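Last updated August 28, 2021

# Recording hand-held gripper demonstrations in a room you don't control

These notes cover how we record demonstrations with the hand-held gripper when the work is done somewhere other than the bench. They assume you already have a working gripper, a calibrated camera, and the Pretaver recorder installed on a laptop. If you haven't done the calibration, do that first. None of the steps below will fix a bad one.

Most of this was worked out in June, when Nicanor Arrieta and I recorded the counter tasks for the Cloldale set. We threw away a full day of work before we settled on this order.

## What to bring

- The gripper, with its pads fitted and checked for play
- One spare pair of pads
- Printed markers, already mounted on something flat and stiff
- Two charged batteries per gripper
- A memory card with nothing on it
- The task sheet, on paper

Paper matters more than you would think. You will have a gripper in one hand and you don't want to be unlocking a phone with the other.

## 1. Write the task down before you touch anything

One sentence for the start, one for the end. "The bottle is standing on the left half of the counter. The bottle is standing in the rack." If two people read the sheet and set up the counter differently, rewrite it.

Leave the middle out. You want the person holding the gripper to choose their own path, and you want that path to vary a bit from take to take.

## 2. Place the marker

Put the marker box where the camera will see it at the beginning of every take. A counter is good, a chair is bad, and the floor only works if nobody is going to walk over it. Once it is down, leave it alone. If someone bumps it, stop, put it back, and begin a new session in Pretaver. Don't try to carry on with the old one.

Avoid placing it directly under a tube light. The glare comes and goes as you move, and the detector drops out at exactly the angles you use most. Glossy counters have the same problem. We usually shift the box a hand's width at a time and watch the preview until the outline stays steady.

## 3. Do the mapping pass

Start recording, hold the gripper at chest height, and sweep slowly across the whole room. Go up, down, and to both sides. Then walk toward the work area, look at it from the left and from the right, and finish with the marker in view.

Take your time here. A fast sweep gives blurred images and the tracker will lose its place. Ours takes 56 seconds and we no longer try to make it shorter.

Rooms with a lot going on in them are easier than bare ones. Beams, window edges, shelves and slats all give the tracker something to hold on to. A plain white wall gives it nothing, so don't end the sweep on one.

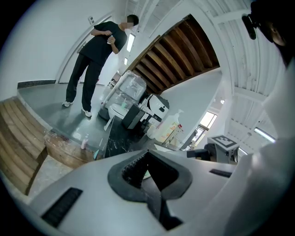
Plastic wrap and shiny lids deserve some care too. Reflections move when you move, and the tracker can take them for real points in the room. One or two such objects are fine as long as there is solid structure on either side. If most of the view is reflective, come at the work area from another direction.

People can stay in the room during the mapping pass, but ask them to keep still. Anyone who walks through the middle of it becomes part of the map for a moment, and you get small jumps in the path later that are hard to trace.

## 4. Run the gripper check

Open and close the gripper fully five times in front of the camera. Pretaver uses this to learn the width range for the session. Do it again if you change pads, even if the new ones look identical. Pad wear changes the closed position enough to matter when you grasp thin things.

## 5. Record the takes

1. Set the objects out according to the sheet.
2. Raise the gripper to the start position, with the marker in view.
3. Press record and wait for the beep.
4. Hold still for two seconds.
5. Do the task once.
6. Back away from the object, hold still again, and stop.

Move at the speed you would like the robot to move. New people go too fast. Tell them to imagine the object is full to the brim, whatever it is, and they settle down within a few takes.

Keep your other hand out of it. If you steady the bottle with your free hand, the robot will learn to expect a hand. Same for nudging the counter with your hip – the take looks fine, but the object has shifted for a reason the robot can't see.

If you drop something, finish the take and mark it as failed on the sheet. Don't delete it on the spot. We have lost good takes to quick deletes, and sorting them at a desk is much faster anyway.

## 6. Change the setup often

After every ten takes, move the objects. Turn them, swap left and right, push them nearer the back of the counter. Change who holds the gripper if you can. Different heights and arm lengths do a lot for you at no cost.

The first Cloldale model was trained on 970 takes by one person and would only reach for things from the right. We added takes from three other people, and the full set came to 3212. The reaching problem went away, though it still hesitates over very small caps.

## 7. Check before you leave

Copy the card and run the quick check on the laptop while you are still in the room. It reports the share of takes that tracked from start to finish. On our worst session that number was 68 percent, and the cause was a marker that had slid along the counter after lunch.

For anything under 90 we redo the mapping pass and record a short replacement session. Setting up again another day takes longer, and the room won't be the same.

## Common problems

**Path drifts upward over the take.** Usually a rushed mapping pass. Redo it.

**Width reads as half open when closed.** The check in step 4 was skipped, or the pads were changed after it.

**Takes split in two.** Low battery. Swap at the halfway point even if the light is still green.

The export step for Nzioka arms is on its own page. If you are using the Cundora controller, read the notes on wrist limits there before you replay anything.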